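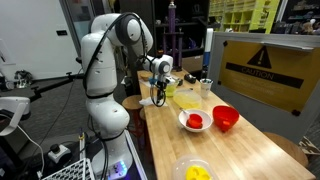

A white robotic arm over a wooden table set with bowls and cups at Clodia's test room.

Clodia has deferred the purchase of a second robotic arm until March and will spend the money on grippers and spare cabling first, according to the equipment plan circulated to staff.

The plan sets aside $3,089 for the current quarter. Of that, $640 goes to replacement gripper fingers and $624 to cable sets. The remainder is held for a service visit and for tableware used in pick-and-place trials.

Kalevi Hyvönen, who drew up the plan, said the existing arm logged 138 hours of tabletop work in the last quarter, well under the level at which a second unit would pay for itself. "Most of our lost time was waiting for parts," he said. "Another arm would wait for the same parts."

Quotes for the second arm were received from MacLeish and Mirken. Both include installation. Mirken's also covers operator training, while MacLeish offers a longer warranty on the joints. Neither supplier has agreed to hold its price past March.

Beathag Pringle, head of purchasing, said leasing would be reviewed alongside the two quotes. Floor space and power supply for a second station have already been approved.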